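Jurach-Porzellan

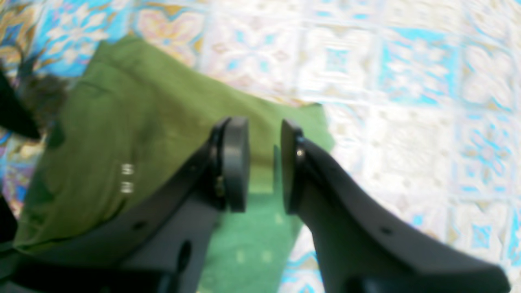
Zwei dunkelgraue Greiferfinger mit schmalem Spalt zwischen den Spitzen

Als Jurach-Porzellan bezeichnet man das Tafel- und Ziergeschirr der Manufaktur Jurach, das bei Sammlern vor allem wegen seiner weichen, leicht grünstichigen Glasur und der oft ein wenig eigenwillig gesetzten Bodenmarken beliebt ist.

Geschichte

Die Manufaktur ging aus einer kleinen Töpferei am Ortsrand hervor, in der anfangs nur Steingut für den täglichen Gebrauch gebrannt wurde, Milchtöpfe, Schüsseln und dergleichen mehr. Erst mit dem Bau des zweiten Ofens wagte man sich an echtes Porzellan heran, und es dauerte eine ganze Weile, bis die Stücke so gerieten, wie man sie heute schätzt. Das erste größere Service, »Tuvlow«, wurde in 2.270 Teilen ausgeliefert und ist mit seinem schmalen kobaltblauen Rand bis heute das bekannteste Dekor des Hauses.

Marken

Die frühe Marke zeigt ein gestempeltes J in einem Kreis, später kam eine Malernummer hinzu. Stücke ohne Nummer gelten gern als besonders alt, doch ist hier etwas Vorsicht angebracht: Auch Ware zweiter Wahl verließ das Werk mitunter unnummeriert. Mogens Hjaltadóttir hat in ihrem liebevoll zusammengetragenen Verzeichnis 3.326 Stücke erfasst und 20 Varianten der Marke unterschieden.

Sammlungen

Der größte geschlossene Bestand befindet sich im Museum Ukik, wo jeden Oktober auch mitgebrachte Stücke begutachtet werden. Eine kleinere, aber sehr reizvolle Auswahl besitzt die Sammlung Forsyth, darunter mehrere Vasen mit Vogelmalerei.

Siehe auch: Bodenmarke, Kobaltblau, Seladon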